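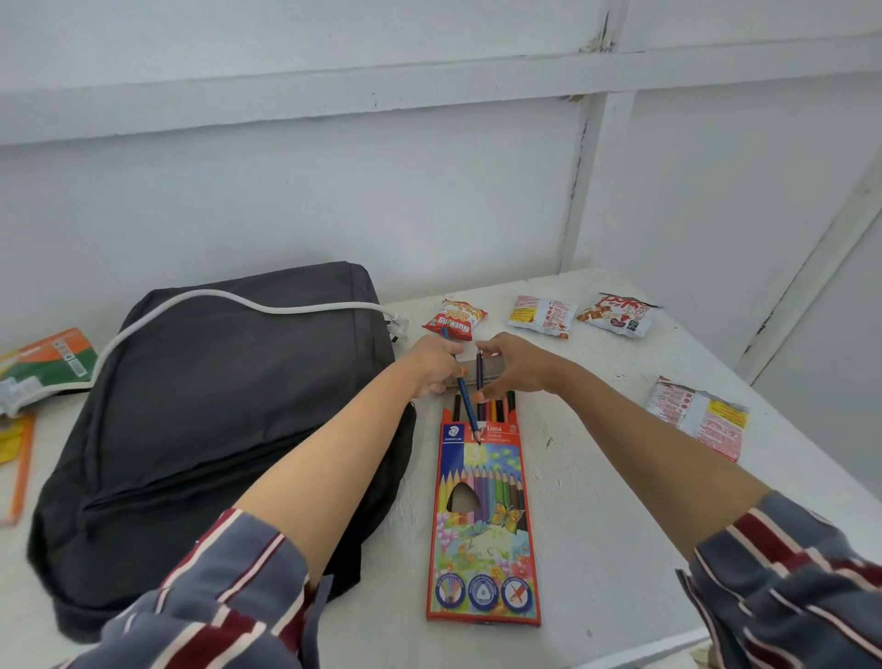

Re: Pencils for the Belhaj map sheets

From: Mounir Ramadan
To: Gindico drawing group list
Date: September 19, 2022

Hello all,

Thanks for the replies so far. I'll answer the pencil question first and then the one about paper.

On Friday's message:

> Could whoever has the Staedtler Luna pencils say whether they
> are any good on the heavier paper? I have been using odds and
> ends from the drawer since June and the blues don't match from
> one sheet to the next. Also, do we each buy our own, or is
> there a shared box? I can get to the shop in Prirunbridge
> before the next meeting if someone tells me what to ask for.

They are the triangular ones, in the cardboard pack with the moon on the front. I like them for this job. The flat sides stop them rolling off the table, and they sit well in the hand when you are filling in a large area. They are on the hard side, so go over the sea twice with light strokes and don't press.

For the rivers and the coast, please use the dark blue. For the parish boundaries, use the purple, with a ruler where the line is straight. I keep those two side by side when I'm working and put them back in the box together, as they look much the same at the blunt end under a lamp. A see-through ruler is best, so that you don't cover up the place names.

We each buy our own. A shared box was tried for the Griltunville sheets and it was always at somebody else's house. If you only want to do the boundaries, one purple pencil will see you through.

Paper: there are 500 sheets left in the cupboard, all the heavier sort. Take what you need and write it on the list inside the door. Please don't fold them – a cardboard tube or a flat folder is fine.

Two of the finished maps came back without a sheet number. It goes in the bottom right corner, in ordinary pencil, outside the border. If yours was the one with the mill and the two bridges, could you let me know which number it should have?

I'll bring my sharpener on meeting night. It takes the triangular barrels without chewing them up.

Mounir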